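3. Methods

3.1 Study sites

The study followed how office equipment is handed back and sorted when a workplace closes or moves. We worked with two firms. Gristeck, a payroll services company, was giving up one floor of its building in Zilside and moving staff to a smaller space nearby. Fledness, which sells garden supplies by mail, was merging two offices into one. Both had a written return policy, and both policies had been copied with small changes from an older document that no one at either firm could date. Neither policy mentioned cords, adapters or desk accessories.

Staff at both sites were told about the study by e-mail two weeks before the first clearance day. In total, 98 people agreed to take part. Of these, 78 completed the desk diary described in Section 3.3, and 37 of those were also interviewed. People who worked fully from home were left out, as their equipment was returned by mail and went through a separate process.

3.2 Sorting categories

Each returned item was entered on a log sheet under one of five headings: furniture, screens and computers, cords and adapters, desk accessories, and paper goods. We began with the categories used by Zamani, the resale firm hired by Gristeck, and split its "miscellaneous" heading in two after a trial day in November. The trial showed that miscellaneous items were taking up more sorting time than furniture, and the single heading hid this.

Desk accessories covered trays, pen holders, bookends, stands and the like (Figure 1). An item was logged as an accessory if it could be lifted with one hand and had no power connection. Staplers were counted here. Desk lamps were not, and went under cords and adapters, a choice we return to in Section 5.

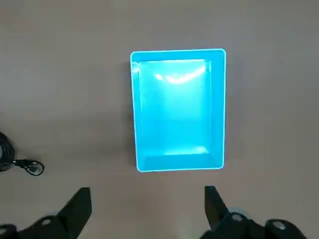

Figure 1. Open-topped plastic tray, category 4 (desk accessories).

The final log held 2,619 items. Two coders worked through the sheets separately and then compared entries. Most disagreements came from items with more than one part, such as a monitor arm returned with its clamp missing. Where the coders could not settle on a heading, Qiuyue Duan made the decision and wrote a note on the sheet. These notes were kept and used later as data in their own right, as they show where the headings did not match what people gave back.

3.3 Desk diaries and interviews

The diary was a single folded sheet. Participants wrote down what they returned, what they kept, what they threw away, and whether they had asked anyone before doing so. They filled it in on the day they cleared their desk. Some wrote a line or two; others used the back of the sheet and added drawings of their drawers.

Interviews lasted between twenty minutes and an hour and were held in a meeting room at each site. We asked participants to go through the diary entry by entry. We did not ask why a given item had been kept unless the participant brought it up first — in trial interviews, the question had been heard as an accusation.

3.4 Treatment of cords

Cords needed their own procedure. Furniture and screens carried asset tags and could be checked against a purchase list. Cords carried no tags at either firm, and the purchase lists recorded them only when they had been bought separately from a device. A bundle could therefore hold cords from several desks and several years with no record of any of them.
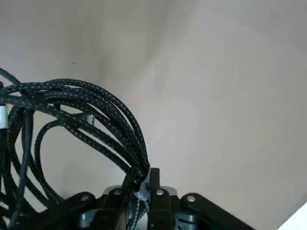

Vol. 14, No. 2, June 2025

Black cables with a woven sheath raised a further problem, as lengths of the same pattern were hard to tell apart once tangled. We logged each bundle first as one item and gave it a bundle number. It was then taken apart, and each cord was entered on a second sheet under that number with its length and the type of plug at each end. Totals in this paper use the first sheet only. Counts from the second sheet are given in the appendix.

Sorters were asked to stop after fifteen minutes on any one bundle and mark it "unresolved." Unresolved bundles at Gristeck went to Zamani by weight. At Fledness they were placed in a storage cabinet, and the office manager told us that the cabinet already held bundles from an earlier move. We did not log the contents of the cabinet, as they fell outside the study period.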